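From: Etelka Vida
To: Fedstead household list
Subject: Re: scoops for the bulk bins

On the scoops question from the last digest:

> We are down to the last metal scoop in the pantry and the handle is
> coming loose again. Does anyone have a plastic one they like? We use
> it for flour, oats and the cat litter (separate scoops, obviously).
> I don't want to spend a lot and I would like something that hangs up.
> Also, is it worth getting different colors?
>
> Illés

Illés,

I switched to plastic two years ago and would not go back to metal for dry goods. The ones I have are pink and came from Clarnomero, which sold them in a bag of 2. I keep one in the flour bin and one in the oats. The flour bin holds 44 pounds when it's full, so the scoop gets used every day, more when I'm baking for the market.

What I look for is a wide head and a one-piece handle. The metal ones always go at the place where the handle is riveted on. With a molded one there is no joint to work loose. Mine has a raised ridge down each side of the handle, and I think that is what keeps it from bending when you push into packed flour. I had a cheaper one with a flat handle and it flexed so much that I gave it to my nephew for the sandbox. 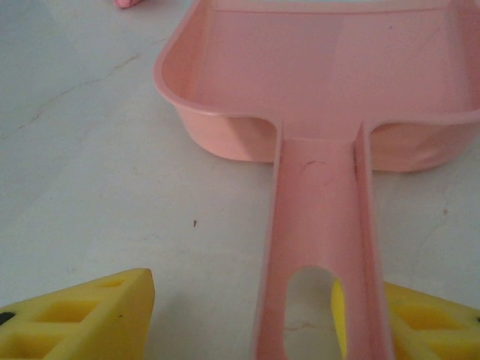 You said you wanted to hang it. Get one with a long hole in the handle if you can. A small round hole only fits a thin nail, but a long one goes over an ordinary cup hook without any fuss. I put two hooks on the inside of the pantry door, low enough that the kids can reach. If your door is hollow, use the screw-in anchors or the hook will pull out.

On size, one level scoop of flour from mine comes to just under 500 grams. Weigh yours the first time and write the number on a piece of tape on the bin lid. It saves getting the scale out for bread, though I still weigh for cakes.

On colors, yes, I would do it. We had a mix-up here with the laundry powder, nothing serious, but after that I made a rule that pink is food only. The litter scoop is an old green one and it lives in the garage. Fluro had orange and blue last time I looked, but their handles are short and your knuckles end up in the flour.

Washing: warm water and dish soap, then let it dry all the way before it goes back in the bin. I don't put mine in the dishwasher. A friend did and hers came out warped along the rim.

If anybody wants to go in on a case, Clarnomero packs them 122 to a carton and will not split it for shipping. That is far too many for this list, but the school kitchen might take the rest. I can ask in September.

Etelka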